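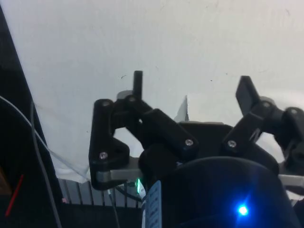
Sumeya Sisay hält die Rüstzeit für den Punkt, an dem solche Werkstätten Geld verlieren, und mit dieser Bemerkung begann der Rundgang bei Pakirico in Vornley. Wer die Auflageflächen nach jedem Auftrag neu ausrichte, so Sisay, verliere den halben Vormittag.

Der Betrieb montiert Kleinserien, die größte davon mit 1000 Stück im Jahr. Besichtigt wurden im Juli die Montage, das Lager und der Prüfraum. In der Montage liegt die Schraubenfrage offen auf dem Tisch: Verbindungen an beweglichen Gliedern werden grundsätzlich geschraubt, Nieten sind nur an festen Blechen zugelassen. Begründet wird das mit dem Austausch einzelner Teile. Ein Glied soll sich in rund 10 Minuten wechseln lassen, gemessen wird ab dem Lösen der ersten Schraube.

Das Lager arbeitet mit dem Bestandsprogramm Lemma. Die Fächer sind nach Gewinde und Länge sortiert, Restmengen unter 30 Stück lösen eine Nachbestellung aus. Auf Nachfrage hieß es, die Schwelle stamme noch aus der Zeit vor dem Umzug und werde überprüft.

Im Prüfraum war die Führung kürzer. Geprüft werden Spiel, Parallelität und Anzugsmoment — in dieser Reihenfolge, weil ein zu festes Gelenk das Spiel verdeckt. Das Protokoll führt Jitbridge als externer Dienstleister, die Werte gehen am selben Abend zurück. Einblick in ein vollständiges Protokoll gab es nicht.

Der Rundgang endete gegen Mittag am Wareneingang. Für die Anfahrt empfiehlt sich der hintere Parkplatz, das vordere Tor ist für Lieferungen reserviert.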